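Subject: Re: [erkmont-swap] Return window on the fabric bundles
Date: 24th January

> I still think 3 weeks is plenty of time to decide whether you
> like a piece of cloth. If we let people send bundles back in
> April we may as well open a lending library. Also, can someone
> please answer my question about the postage?

Replying to the list, as my last two answers went only to the person above and then, by some miracle of my mail program, to myself.

On the return window: three weeks is fine if the bundle arrives. Mine from Paracha spent most of that time in a depot outside Brolo, which I am told is lovely in winter. By the time I had it open, my window had shut and I owned 700 grams of mustard corduroy. I have made my peace with mustard. I'd still like the clock to start on delivery, and I'd like that written on the swap page where a person might read it.

On postage: sender pays out, receiver pays back. It has been that way since the list began, and it's in the welcome message we all deleted. Anything over 2 kilos goes by the slow service unless you've agreed otherwise.

The table is still free for sorting days, by the way. Same room, same terms — bring your own scissors and take your own scraps home.
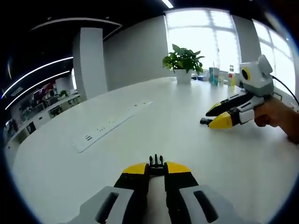 At the table.

Last thing, the Ikia remnants. There are 200 squares left and every one of them is beige, or what the label calls oat. I will post them in lots to anyone who writes to me off the list with an address. Please do not reply to everyone with your address. We did that in the fall and I now know where all of you live.

If there's no howling by the weekend I'll change the wording on the swap page myself. Howl in plain text, please. The archive eats attachments.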